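How does a robot pick up something wobbly?

Hi, I'm Danica Říha, and my job is testing robot hands. We call them grippers, and most of them look nothing like your hand. The one I like best has just two black fingers that slide together, a bit like tongs.

Before we try a gripper for real, we try it inside a computer. It's like a video game with very serious rules about weight and slipperiness! If my pretend robot drops something, there's no mess to clean up – I just press reset.
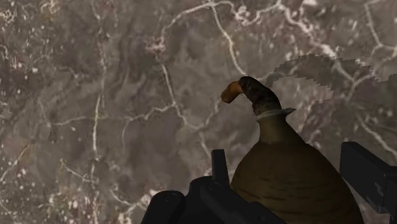 Bumpy, curvy shapes are my favourite test. A box has nice flat sides, but a gourd is fat in one spot and skinny in another, so where should you squeeze? I gave two grippers, Otix and Breden, 200 tries each. Otix has hard fingers and Breden has squishy ones. Otix missed 14 times and Breden missed only 7.

Want to try it at home? Hold two wooden spoons, one in each hand, and pick up a pear. Now wrap the spoon ends in socks and have another go!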